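Most of what gets said about looking after printed scarves and hand-painted china comes from people who sell scarves and china. I've kept both for years and I don't believe half of it. These are the bits I'd stand by.

## Scarves

**"Dry clean only."** Maybe. On an old silk with a printed design, the label often protects the maker more than the cloth. I test a corner first: a damp white cotton rag, pressed on the darkest color for a minute. If color comes off on the rag, leave the scarf alone and pay the cleaner. If it doesn't, cool water and a drop of plain shampoo will do.

**Vinegar to "set" the dye.** I've tried it on four scarves. The two that bled went on bleeding, and then they smelled of salad.

**Rolled hems.** Don't iron them flat. Stop the iron short of the edge and let the roll be. A hand-rolled hem pressed flat looks like a cheap one, and it takes ages to tease back up.

**Framing.** The framer in Brandthorpe quoted me 300 dollars for UV glass and told me the colors would then be "safe for life." I asked whose life and got no answer. Hang it on a wall the sun never reaches. Mine is in the hallway, stitched to a cotton backing every couple of inches. No glue, no spray mount, whatever the video says.

## Painted porcelain

**Dishwashers.** Gold rims, no. Anything where you can feel the paint with a fingernail, no. The rest is up to you, but I've seen a set go chalky after one winter of it.

**Tea stains.** Baking soda and a wet finger. Pultico paste costs more and, as far as I can tell, does the same job with a lemon smell.

**Stacking.** Paper plates between the good plates – the cheap uncoated kind. Felt rounds are nicer to look at, and they hold dust, and dust is grit.

**Marks on the bottom.** A number isn't a date. I have a saucer stamped 1742 which I was assured was "from the year," and a matching cup stamped 2185. Draw your own conclusions. Babatunde Edet, who ran the china stall at Zapata until February, used to say they were pattern numbers, and I'd sooner trust him than the auction listing.

## Cloths for dusting

Microfiber is fine on glazed china. I keep it off raised gilding and well away from silk, where it snags on any rough thread. Wash it without fabric softener. Having a color for each job does help, though only if everyone in the house remembers which is which, and mine don't.
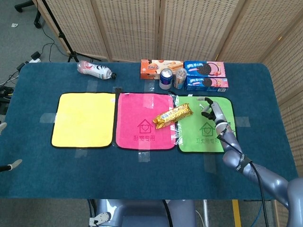 *Microfiber towels in yellow, pink and green*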